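About Makent

Hi, I'm Omolara Effiong and I run Makent, a little shop that sells everyday tableware for kids, grandparents, campers and anybody else who has gotten tired of sweeping up broken glass. I started it at my own kitchen table after my third nephew was born (three boys under five, you can imagine what happened to my sister's good tumblers!) and I've been at it for 13 years now.

We're still small. Mirjana Zupan does the ordering and answers most of the emails, Eusebio Inga packs, and Nilton Alvarado comes in on Wednesdays to do the books and eat whatever cake is left over. Last year the four of us sent out 3,910 parcels, and August alone nearly finished us off – every preschool in the county seems to remember its snack table in the same week.

What do we sell? Plates, bowls, pitchers, lidded boxes, and a whole lot of cups. I have opinions about cups. I like a shape that is easy for small hands, I like a plain finish, and I don't want a cartoon on it that a kid will hate by second grade. There are 131 items in the shop right now and I use most of them at home, including the ugly green colander, which I will not be dropping no matter what Mirjana says.

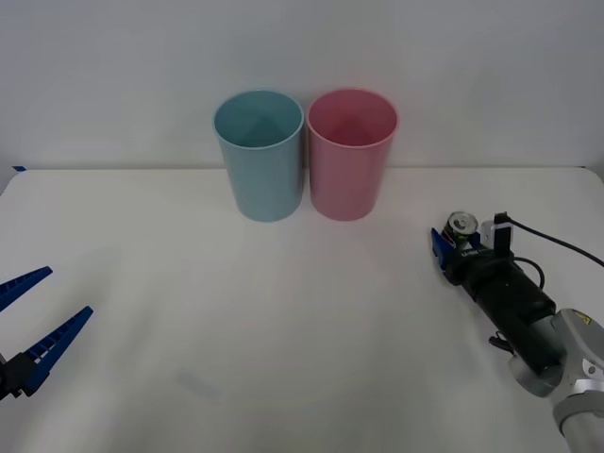 Color is the thing people write to us about most. Families want to know whose cup is whose, and grown-ups want something that won't shout at them from the shelf. Pale blue and pale pink are a nice pair for that, soft but easy to tell apart, and the cups are the same size so there's no arguing over who got more juice. I like the slight taper too, wider at the rim, and the plain matte look goes with pretty much any plate you already own.

Preschools and day cares can order in sets of 21, with extra cups added one at a time if you need them. Write to Mirjana with your colors and she'll tell you what we have on the shelf.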